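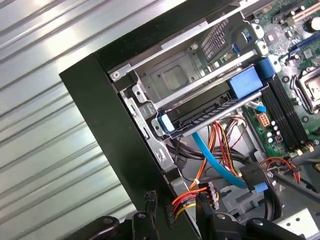
Section 4: Setting up your Wunby knee wrap for the first time

OK, this is the part I get the most emails about, so I'm going to take it slow. I've fitted a lot of these at the Fernemport clinic (and I wear one myself after long walks!), and a good fit takes five minutes once you've got the hang of it.

Before you start, sit on a firm chair with your foot flat on the floor. Roll your pant leg well up, don't just bunch it at the knee.

1. Open all four straps and lay the wrap flat on your lap, soft side down. The label goes toward your hip.

2. Slide it under your thigh and find the round opening. Center that over your kneecap.

3. Close the two lower straps first, then the two upper ones. Snug, but you should be able to get two fingers under each.

4. Stand up, take 18 easy steps, and sit back down. It'll settle a little, so redo the upper straps if they've gone slack.

5. Bend and straighten the knee slowly a few times. If the back of the wrap pinches, move the whole thing down half an inch and start again from step 3.

Note: The side stays come out for washing. The longer one goes on the outside of the knee. Dulce Bautista, who taught me to fit these, marks hers with a dot of nail polish and now I do too.

CAUTION: Take the wrap off right away if your toes tingle, feel cold or change color. Don't sleep in it unless your doctor or physical therapist has told you to. If you've had a blood clot, or your calf is swollen and sore, call your doctor before you put it on at all.

Wear it for an hour on the first day and add an hour a day if your skin looks fine. A faint pink line from the straps should fade pretty quickly. If it's still there at bedtime, you're pulling too tight (I did this for most of February).

Washing and drying are in Section 5.

246 shares
18 comments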